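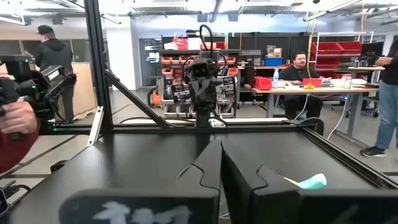 Page last changed: 28 January 2026

Gumdale bench, and first thoughts on the Brino handles

The bench is properly black at last and I am delighted with it. Months of squinting at a shiny top with the ceiling lights bouncing straight back into my eyes, and now you can put something small down on it and see it straight away. The mint handle practically jumps out at you. I spent far too long this afternoon just moving things about on it to see how they looked (tape measure, pencil, half a biscuit) before I got on with any work.

Notes on the top while I remember. The old surface was sound underneath, so I keyed it all over with fine paper, wiped it down twice and gave it two coats of the Troden matt. The first coat looked awful, patchy as anything, and I nearly stopped there and rang them. Don't! It evens out completely with the second. Go lengthways with the roller, keep a wet edge, and leave it alone once it starts to drag. I went back over one bit near the front on the first coat and had to rub it down again in the morning. Touch dry in 75 minutes with the heater on, though I left it overnight before putting anything heavy back.

One drawback so far: it shows dust like mad. Pale sawdust especially. A dry cloth smears it about, a slightly damp one picks it up. I've hung a cloth on the hook by the door and would be very grateful if it stayed there. Also please no masking tape straight on the top until the paint has had a couple of weeks to harden. Ask me how I know. (Front left corner, the size of a stamp, touched in.)

Rails. Still a big fan of the slotted black aluminium. I know the Rivera room has the welded steel benches and they are lovely solid things, but you can't loosen four bolts and shift a rail along because you've changed your mind. I went round every fixing with the long key. Most were fine, a few on the right-hand side took a good quarter turn. The back rail had crept slightly out of line with the top, enough to feel with a fingernail, so I slackened it off, pushed it home against a straight edge and did it up again from the middle outwards. It's dead flush now and very satisfying to run a hand along.

The slot nuts live in the tin with the blue lid. We're down to 30, and they go quickly. If you use the last of a bag, put the empty bag on the ordering shelf so I can read the part number off it, as I always order the wrong width from memory.

The diagonal brace at the left is worth every penny. Before it went on, the upright used to hum whenever anyone leaned on the bench. Now I can lean on it with both elbows. I would do the same again on any post taller than the bench is deep, and I'd fit it at the start next time instead of after a season of grumbling.

I haven't decided about the strip of wood behind the back rail. Part of me wants to paint it to match. But it's nice having one pale line at the back and it takes a pencil mark, which the black doesn't. Leave it for now.

Now the fun part, the Brino handles. The fat mint one with the thin yellow neck is my favourite thing on the bench by a mile. It feels terrific. You pick it up without thinking about where your fingers go, and it doesn't want to spin round when you press down on the prongs. I'd been worried that so much bulk at one end would make it clumsy and I was wrong, it sits low in the palm and the neck keeps your fingertips well out of the way.

Weighed it on the kitchen scales: 49 grams. The slimmer grey one is lighter, but feels heavier because you have to grip so hard. I want to try that comparison on people who haven't been thinking about handles for weeks, as I no longer trust my own hands on the subject.

Things I like:
The colours. If the handle and the neck were the same you'd lose the shape of it, and I think people would hold it too far forward.
It lies still. Put it down on the black and it stays where it was put, where the round-handled sample rolls off at the slightest excuse.
Easy to wash, no seam to catch food in along the grip.

Things to look at:
The join between neck and handle. No movement in it yet, but I've been gentle. It needs some rough treatment with cold butter and a potato.
The end of the handle could be a touch rounder for small hands.
Would a paler tip help? A dark tip over a dark surface is hard work when you're trying to see exactly where the prongs are. On a white plate it's perfectly clear, so this may be a bench problem and nothing to do with the handle at all.

I've put a sheet of white card in the top drawer for anyone who wants to look closely at the tips. Cut it down if it's too big, there is plenty more of it in the Rivera room cupboard.

Cables. The left-hand end still needs sorting out and I keep finding better things to do. I have a roll of hook-and-loop strip and a strong feeling that it would take about half an hour. Same goes for the one along the wood at the back, it wants a clip or two.

Still to buy: slot nuts, another small tin of the Troden matt before they change the shade again (the August batch was noticeably browner), end caps for the rails, potatoes.

Spare paint is on the bottom shelf, lid hammered down, stored upside down. The roller is past saving. The good brush is clean and hanging up, please don't use it for glue.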